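Störungsprotokoll Wäscheaufnahme Greifarm, Standort Falau
Status: offen, Priorität mittel

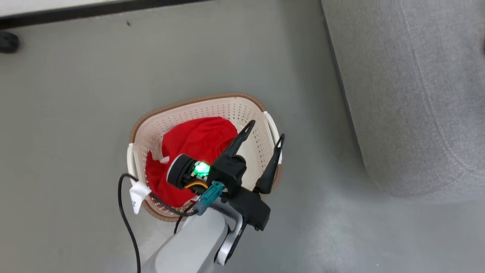 Seite 6 von 19

Gemeldet von: Frühdienst Wäsche
Bearbeitung: Ayane Hirose, Grondeck Service
Anlage: Arm mit Zweifingergreifer, Steuerung Tralero

Fehlerbild laut Meldung: Arm fährt über den Korb, Greifer bleibt offen, Zyklus bricht mit Zeitüberschreitung ab. Betroffen vor allem Einzelteile, zuletzt ein rotes Tuch. Bei vollem Korb tritt der Fehler seltener auf.

Eintrag 1, Hirose
Neustart der Steuerung, Referenzfahrt ohne Befund. Danach 20 Versuche mit Einzelteil, 10 davon abgebrochen. Tuch liegt zusammengeknüllt links im Korb, rechts ist der Boden frei. Vermutung: Zielpunkt wird zu weit rechts berechnet, die Finger stehen dann neben dem Stoff.

Eintrag 2, Frühdienst
Die Vermutung hatten wir im November auch schon. Damals hieß es, nach dem Update sei das erledigt. Bitte außerdem das Kabel ansehen, das über den Korbrand läuft. Bei uns bleibt es am Griff hängen, wenn jemand den Korb wegzieht.

Eintrag 3, Hirose
Kabelführung aufgenommen, Halter bestellt. Bis dahin Korb nur bei stehendem Arm bewegen. Zielpunkt wird mit Valdovinos geklärt, von dort kommt die Bilderkennung. Rückmeldung steht aus.

Eintrag 4, Frühdienst
Zur Kenntnis genommen. Für den Vorgang bitte festhalten: Angekündigt war, dass eine Person frei wird für die Ausgabe. Zurzeit steht diese Person neben dem Arm, quittiert Abbrüche und legt die Teile von Hand um. Im Schichtplan gilt sie trotzdem als eingespart. Die Quote im Wochenbericht zählt umgelegte Teile als erfolgreich gegriffen. Wer hat das so festgelegt?

Eintrag 5, Hirose
Zählweise liegt nicht beim Service, Frage an die Betriebsleitung weitergegeben. Manuelle Eingriffe werden ab sofort getrennt erfasst, Taste F6 am Bedienfeld.

Eintrag 6, Frühdienst
Taste F6 ist mit »Pause« belegt.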